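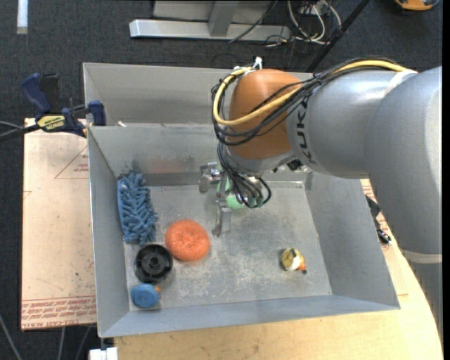
Zsófia Somogyi wrote in after the last drawer page to say that she sorts hers once a year, and by the second week she's back to digging for the tape measure with both hands. Does anything make it stick?

Yes! Smaller homes for things, and fewer of them. I redid my own junk drawer on 8th September and I'm still a bit giddy every time I pull it open.

Start by tipping the whole lot onto an old towel. Go through it fast, and don't stop to test pens yet (pens are a swamp, save them for the end). Anything you have three of, keep the best one. Mystery keys go in an envelope with the month written on it.

Now the fun part — boxes. Tea boxes, the lids of shoe boxes, the little trays that chocolates come in, all of it works. Cut them down to about 2 inches high so you can see straight in. Put the things you grab daily at the front: scissors, tape, the good pen. Batteries get their own lidded box, and a strip of tape over the ends of any loose 9-volts, please.

A square of rubbery shelf liner under everything stops the boxes sliding to the back when somebody slams the drawer. I love this stuff. One roll did seven drawers in my kitchen and I still had enough left for the spice shelf.

For string, wrap it round a clothespin and clip the end in. Rubber bands go on a cardboard tube. Birthday candles fit in a toothbrush case, and so do drill bits, though maybe label which is which!

Zsófia, for the slipping-back problem, try leaving one box empty on purpose. Whatever lands in the drawer during the week goes there, and when it's full you sort that one box. It takes me less time than boiling an egg.

Pens last. Scribble, keep, toss.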